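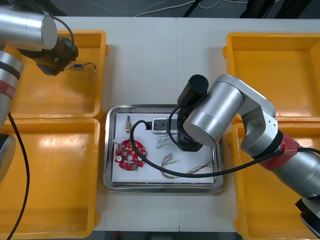

Tülin Kaplan writes to us that she has a kitchen drawer which does not close anymore, and that everything in it has a cable. She asks if she may put it all in the normal garbage, a little every week. Please do not do this, Tülin, also not a little every week! The question comes so often now that we want to give it a full answer in this issue.

In Felthorpe many people are careful with paper and glass, but small electrical things stay in the house for years. An old phone, a radio alarm clock, a toothbrush with a dead battery, the lights from a party. They are too small for a special trip and too good, as it feels, to throw away. I have at home a hair dryer which I carried through two moves, and it did not blow in the first apartment either.

In such things there is copper, and sometimes a bit of gold or silver, and there are also materials that should not come into the soil. The circuit board is often the most interesting part for the recycler. You do not have to take it out yourself. Please leave the device closed and bring it as it is. 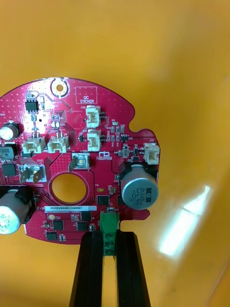

Alper Toprak asked at our last meeting whether it is not better to repair than to recycle. Yes, if it can be repaired, it is better. A lamp with a broken switch or a radio with a loose wire still has a life before it. The Akgül shop on the Bindthorpe road looks at small devices on Thursday afternoons and tells you before the work starts what it will cost. For a new plug they took from me 5 dollars, and I was served with tea during the waiting.

What they cannot do is find parts for everything. My neighbor's Komov mixer is from the time of her mother, and for this model the gear wheel is not made anymore. She keeps it on the shelf now because it is a nice green.

Some of you also wish to keep spare parts for later. It is a good habit when the parts are sorted from the beginning. Connectors go with connectors, short wires go with short wires, and a shallow box is better than a deep one, as you see the bottom of it. I used a cookie tin for many years and I never found in it the thing I was looking for.
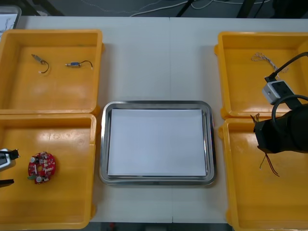

## The next collection

The collection point is open on Tuesday, August 13, 2019, from 5 to 9 in the evening, behind the library. The gate on the side of the river stays closed, so please come through the parking lot.

- Anything with a plug or a battery is accepted if one person can carry it.
- Loose batteries come in a separate bag, with tape on the ends.
- Please delete your photos and contacts from phones before you come.
- Refrigerators and televisions are not accepted. For these you must call the town office.
- Extension cords may be tied together, but not with wire.

It costs nothing for residents. Shops may bring up to 50 pieces and should write to Baiba Šimkus beforehand. The following collection will be in October, and the day will be in the September issue.

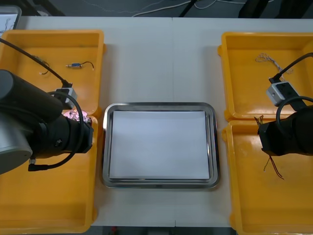
*Yellow bins and a steel tray on the white table.*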